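Sonum Practice for Handheld Gripper Demonstration

The Sonum Practice is a voluntary code of good practice for recording manipulation tasks with handheld grippers. It covers the preparation of the work area, the handling of everyday goods, the conduct of operators and the labeling of finished recordings. The code is maintained by Ultden, a publisher of technical guidance for small automation laboratories. The current edition is dated Jul 29, 2024.

Background

Early guidance in this area was written for fixed robot arms and dealt mainly with fencing, stop buttons and safe distances. Handheld grippers, which are moved by a person and carry their own camera, fell outside most of it. Laboratories wrote house rules of their own, and recordings made under one set of rules were often hard to combine with those made under another. The first draft of the code drew on the house rules of the Jeruvon laboratory and was circulated for comment in January.

Scope

The code has 8 sections. It applies to tasks carried out on tables, counters and shelves in homes, offices and workshops. Powered arms, mobile bases and work with sharp tools are excluded. A task is defined as a single change in the position or state of an object, such as taking a package out of a carton or putting it back.

Handling of packaged goods

Section 3 deals with soft packaging. Both fingers should meet the package on opposite sides before it is lifted, and the grip should be no tighter than is needed to hold it. Printed labels and barcodes may remain in view. Cartons may be used in worn condition, provided that the opening is wide enough for the fingers to enter without catching on the walls.

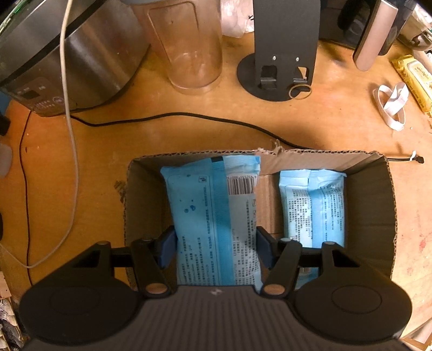

A soft printed pouch held between the two finger pads of a handheld gripper, inside an open carton.

Packages that leak or have split seams are to be withdrawn. Where several similar packages share one carton, the operator should choose the target before the recording begins and keep to it.

Work area

The code does not call for a cleared table. Household appliances, cups, cables and other ordinary objects may stay in place, and the code recommends that their arrangement be varied between sessions. Cables should not cross the path of the hand where another route is available. A session is limited to 100 recordings, after which the objects are to be rearranged.

Use of two grippers

Section 5 applies when two grippers are used at the same table. Each is to be given a side, left or right, which is kept for the whole session. The cables of the two devices should be checked for tangles before each recording.
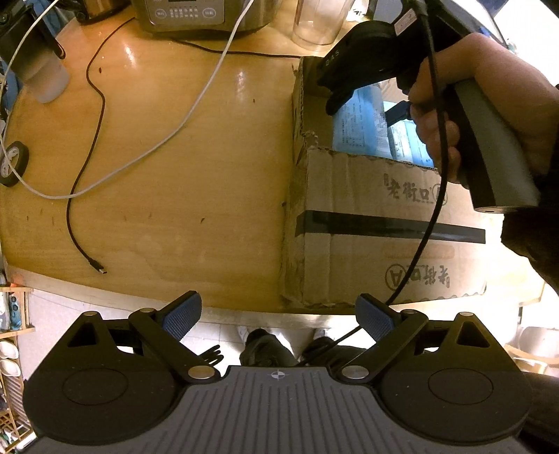
Photo: Christodoulou / Ultden

Fingers must be fully open at the start of a recording and again at the end. If the two devices touch, the recording is kept but marked as a contact event.

Records and review

Every recording carries a task name, an operator code and a note of any fault. Reviewers examine a sample from each session and may return the whole session if the notes are incomplete. Faces, postal addresses and payment details must be removed before release.

Adoption

Ultden reported some 230 registered users of the code at the time of the current edition. Registration is free and involves no inspection. A shorter version for teaching use omits the sections on review and release.

See also
Data labeling
Robot end effector
Teleoperation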